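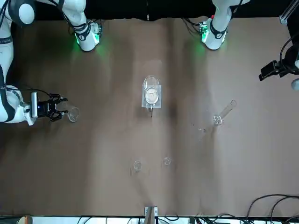
Drinodance 2: a review after one summer with glassware

I work in a small laboratory in Hadham, and our group writes software for robots with two arms. Since the end of spring we use Drinodance as our planning and perception package. I promised to several readers that I will write my opinion of version 2, and in August I finally had enough hours with it to do so. We paid for our license and the company did not ask me to write anything.

What we use it for

Our task is to handle clear glass on a table: small cups, test tubes, a wine glass with a stem. This is difficult for the software at every level. The depth camera looks through the glass and reports the table behind it. The planner then believes that there is free space where there is a cup. And if the controller closes the gripper with a wrong estimate, you are buying a new cup. I think it is a good way to test a package, better than the colored blocks which are used in most demonstrations.

Installation

The installation took me one afternoon. The documentation is written well, but it supposes that you have already calibrated your cameras, and the page about calibration is hidden in the part for "advanced users". I lost two hours there. My colleague Flora Strachan installed it on a second computer with my notes and was finished before lunch.

Please be careful with the description file of the robot. Drinodance reads the model of the arm without problems, but it does not know about your cables. We had to add simple boxes along the forearm by hand, so that the planner keeps some distance for them.

Perception

Here I was most curious. Version 2 has a new module for transparent objects, called Halliday. It does not trust the depth in the places where it finds glass in the color picture. It looks for the outline and the rim, and fits a known shape to them. For the small cups that stand upright it works very well. The rim usually catches some light and this is enough.

With a test tube that lies on the table the results are less good. The position is fine, but the module sometimes confuses the closed end and the open end. When the robot has to pick the tube up and put it upright, this is of course important. You can set a "minimum confidence" for the direction, and then the robot takes a second view before it moves. It costs time, but I recommend it.

I tested Halliday on 400 saved images from our own table, and it found the correct pose in most of them. The bad ones were almost always of one kind: a transparent object on top of another transparent object. Our wine glass stands on a clear acrylic plate, and the module likes to make one object out of the two. Craig Leckie solved this for us by giving the plate a fixed position in the world file, so the software does not need to find it. It is a simple trick and it should be in the manual.

Small drops of water on the paper can also give false detections. There is a size filter for it, which is turned off at the start. Turn it on.

Planning

The planner is the best part of the package. It plans for both arms together, and you can say which arm has priority. In version 1 the second arm often stopped in the middle of its way and waited without any message. Now there is a window with a time line, where you see which arm is waiting and for what.

I also like the limits on orientation. You can write that a cup may be held on its side while it is empty, but must stay upright after the step "fill". These rules are in a text file and you can read them without being a programmer. A plan for a simple pick and place comes in around 6 seconds on our computer when both arms are near each other. It is not fast. If only one arm is moving you do not notice the waiting.

Control

The grasp controller has a setting for soft contact. The fingers close slowly, and stop when the force reaches your limit. The default limit is too high for thin glass, in my opinion. We went down to 59 on the scale of the program, and since then I am calm when the gripper holds a cup close above the table. What this number means in newtons, the manual does not say. I wrote to the support and received a polite answer, but not the number.

What I miss

There is no good way to repeat a failed run. The log keeps the joint positions and the messages, but it does not keep the images that the perception used, unless you start a separate recorder. I forgot this recorder many times. I would be glad to see one button for everything.

The simulator draws glass as a gray solid, so you can check collisions in it but you can not test Halliday. For perception you need the real table.

Price and advice

The license for one robot is not cheap for a small group, and the Halliday module must be bought extra. If you work with boxes and other objects that the depth camera can see, I would take only the basic package and save the money. For glass I would buy both, and I would plan one full week for the settings before you show it to a guest.

My score is four stars of five. I will write again when the next update comes, because they promise a correction for the direction of the tubes. If somebody uses Drinodance with only one camera, please leave a comment. We have never tried it this way.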